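The second extensometer at Lovstead stopped reporting at 4:12 in the morning, and Melaniia Hladun logged it as a battery fault. She had no reason to log it as anything else. The units had been out on the slope since February, the cold had been hard on the cells, and the first and third were still sending a reading every quarter hour.

She ran the night desk for the regional slope monitoring office in Arcombe. The work was mostly checking that numbers arrived. Line one crossed the old tension crack above the road and had opened three millimetres since the thaw. Line two crossed the same crack 80 metres further east. Line three was anchored in rock and was there to show what no movement looked like.

At 4:27 line one came in at 2,173 millimetres. The previous reading had been 2,169. She refreshed the page, then opened the raw file in case the display had rounded something. It had not. 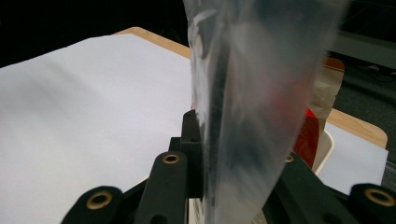

The procedure for a jump of more than two millimetres was to wait for a second reading, compare it with the rain gauge, and call the duty engineer if both were out of range. The rain gauge had been out of range for two days. She rang Inna Panasiuk without waiting.

"Which line?" Inna said.

"One. Two is down."

"Down how?"

"No signal. I put it in as a battery."

There was a pause long enough for Melaniia to hear a tap being turned off. Inna asked for the last voltage on line two. Melaniia read it out. It was normal, and had been normal all week.

"Then the cable's gone," Inna said. "Ring Masson and get the gate shut."

The gate was a steel boom at each end of the Lovstead cutting, worked by hand. The Masson depot held the keys and had one truck on nights. Yaryna Ivanyshyn answered and said the driver was at the Cakbridge end, clearing a culvert, and could have the lower boom down in ten minutes. The upper boom would take him another 25, because he would have to go around by the ridge road. She wasn't going to send him through the cutting. Melaniia said she hadn't been going to ask.

At 4:42 line one came in at 2,188.

She plotted the three points by hand on the back of a shift sheet. The software would do it, but it scaled the axis to fit the whole season and the last hour showed as a single vertical tick. On paper it was a curve. She had been taught to draw the inverse of the rate and see where the line met zero, and with three points you could put that almost anywhere. She put it at a bit before six. Then she rang the four houses below the road, in the order they were printed on the card.

Three answered. The fourth was Wilma Swanson's, and it rang out twice. Melaniia passed the address to the police at Cakbridge, who had a car already moving, and wrote the time beside it. The lower boom was reported shut at 4:55.

Line one came in at 2,251, then at 2,402. At 5:27 it sent 2,746, which was four millimetres short of the full travel of the instrument. There was nothing after that. Line three went on sending the same figure it had sent since it was installed.

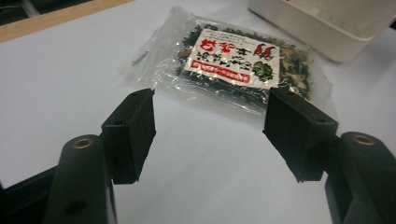

Yaryna Ivanyshyn rang back at 5:40 and said the driver had reached the upper boom and could hear it. He couldn't see anything, she said, it was still black up there, but he had turned the engine off and it sounded like gravel coming off a tip truck that never emptied. She had told him to shut the boom and back up to the lookout.

"Is he back there now?"

"He's backing up. What about the houses?"

"Three are out. I haven't heard on the fourth."

Melaniia kept the line open and typed with the other hand. The form wanted an event type, and the list offered rockfall, debris flow, slump and other. She left it on other and saved it. The police called on the second phone at 5:48. They had found Wilma Swanson at the bottom of her own drive, in the ute with the heater on and two dogs in the back. She had heard the trees going at half past four and had not waited for anybody to ring.

Melaniia wrote that down as well. Then she went back to the 4:12 entry, struck out battery fault, and typed cable severed, slope movement, with her initials and the correct time of the correction. Inna was on her way in. The 6:00 reading from line three arrived and was unchanged.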